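Chapter 8
Looking After a Two-Arm Food Cell

Before you start. Read this once through, then again stood at the cell. Most faults blamed on the program are setup faults: a table nudged, a finger screw gone slack, a cable where the wrist wants to be.

The cell in this chapter is the one Ye-ji Jang set up for the Indadano course. Two arms, one table, steamer in the middle, plate to the right. Buns go from tray to plate. Simple job, fussy cell.

What you should be able to do by the end:
- square the table to the arms and mark it
- check both grippers, fingers and linkage screws
- route the wrist cables so they dont snag
- write up a fault so the next shift can read it

8.1 Daily checks

Arms parked, power off at the wall. Wipe fingers first, starch sets hard overnight. Then screws, finger tight is not tight. Open and close each gripper by hand, feel for grit. Any stiffness, stop and log it. Cables next: follow each one from the wrist back, look for rub marks. Steam gets in everywhere, so connectors get a dry cloth every day and a proper clean every 100 runs. Full strip down at 1000, see section 8.4.

Floor leads are part of the check too. Students allways skip them.

Power on, slow speed, one empty cycle. Watch the gap between fingers and steamer rim on the way in and on the way out. Only then load buns.
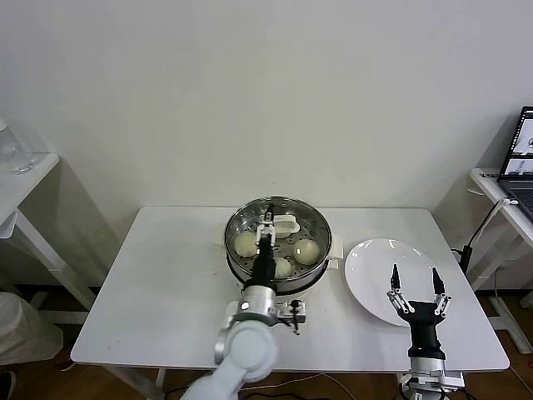
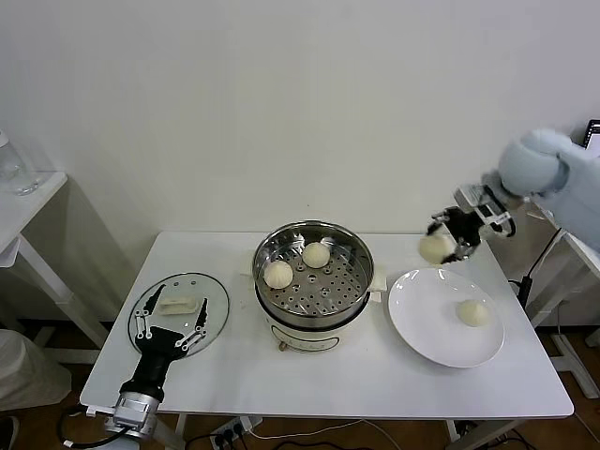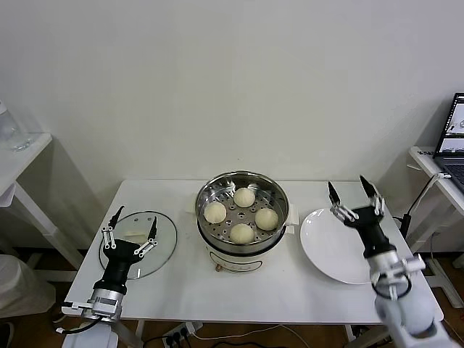 Fig. 8.1 Steamer cell, three views. Steamer on the table, plate to its right, a gripper on each side.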